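Home Treadmill Testers Wanted

Gelura is looking for 50 adults in the Unthorpe area to try the Trekton folding treadmill at home this September. You keep the machine for 11 weeks and walk or run on it at least 3 times a week. After each session you fill in a short online form about noise, belt feel and folding.

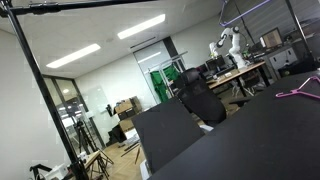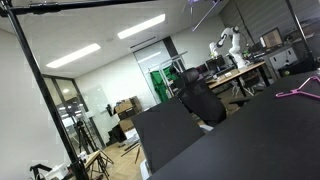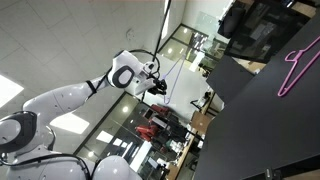
Gelura Product Testing Team

You need a ground-floor room with a level floor and a grounded outlet. Runners and beginners are both welcome. Please check with your doctor first if you have a heart or joint condition. Delivery and pickup are free within Unthorpe and Villanueva.

To apply, send the form on our Contact page by August 3, 2020. Put "Trekton home test" in the subject line.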